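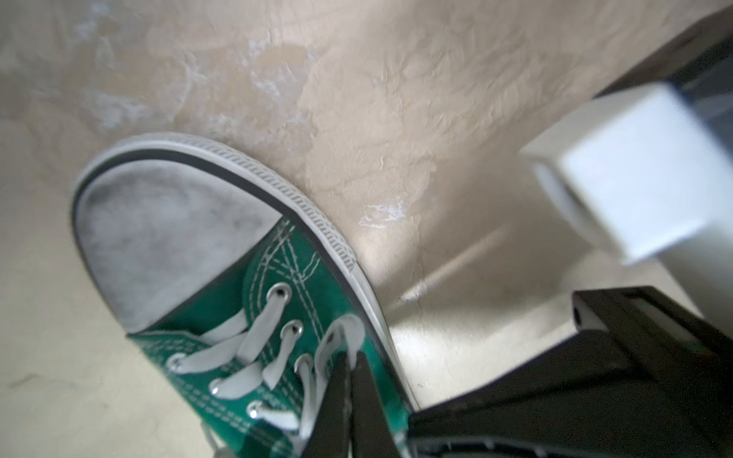 ## Week 4: cleaning the canvas pair

Araba Atinga and I picked green high-tops for our shoe care project at Patthorpe, mostly for that toe cap! White rubber shows every scuff, and the dark smudges towards the middle gave us loads to work on. I was more nervous about the canvas (that lovely teal-green, with cream double stitching) as I've ruined a pair before.

Our plan was simple — laces out first, then 2 rounds of washing-up liquid and an old toothbrush, 16 minutes each. The ribbed band round the sole took ages, with muck sitting right down in the grooves. Next time I'd do that bit before the toe and save my wrist.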